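4. Getting your first book onto the reader

Do this after the Erex has charged for at least an hour. If the light is still orange, wait.

4.1 Before you start

You need: the reader, the short USB cable from the box, a computer, and a Jallach account. Free account is fine. The paid one only changes how many devices you can link.

File types that work: EPUB, PDF, plain text. Comic files no, not on this model. Max size per file is 80 MB. Bigger PDFs will copy over but won't open, you just get a blank cover on the shelf.

4.2 Copying over the cable

1. Plug in the reader. Tap Connect when it asks. If you tap Charge Only by accident, unplug and start again.

2. A drive called EREX shows up on the computer. Open it.

3. Find the folder named Books. Drag your files in there. Not in System, not loose at the top level.

4. Wait for the copy to finish. Long history books with lots of maps and plates take a while, sometimes a couple minutes each.

5. Eject the drive. Then unplug.

6. The shelf rebuilds itself. New titles show up under Recent.

CAUTION: Do not pull the cable during the copy. The shelf index can get damaged and you'll have to do the reset in section 9, which wipes bookmarks and notes.

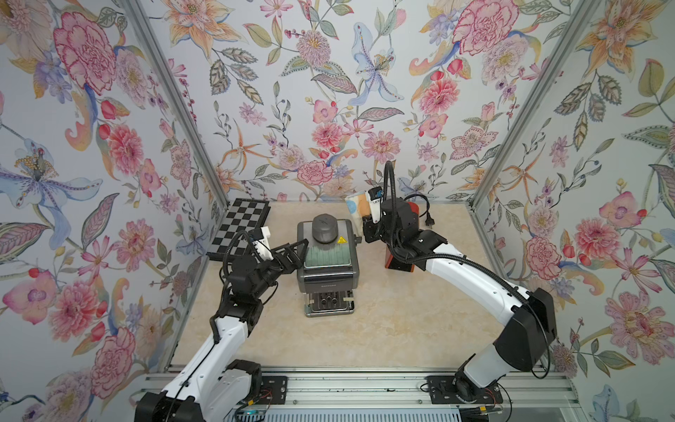
4.3 Sending over wifi

1. Settings, then Accounts, then Jallach. Sign in.

2. Write down the send address shown on the screen. Capital letters dont matter.

3. Email the book to that address as an attachment. One book per email. Subject line can be empty.

4. On the reader, pull down from the top and tap Sync.

Usually there within a minute. If not, check that you mailed it from the same address you signed up with — mail from any other address gets dropped with no warning.

Note: Library loans from Lapointe can't be sent this way. Use the cable, and open the loan file in the Lapointe desktop app first so it gets authorized.

4.4 Fixing titles and authors

Free downloads often come in with a junk title, like a row of numbers. Press and hold the cover, tap Edit Details, type the right one, Save. The file itself stays the same, only the shelf name changes.

Series order is a seperate field. Use whole numbers.

4.5 How much fits

Roughly 1000 ordinary text books. Fewer if you keep a lot of PDFs. Go to Settings, Storage to see what's left. Under 136 MB free and page turns get slow — delete something or move it to the card.

Font packs (Vurnenness and the large print set) count against the same space. Remove from Settings, Fonts.

Next: section 5, bookmarks and notes.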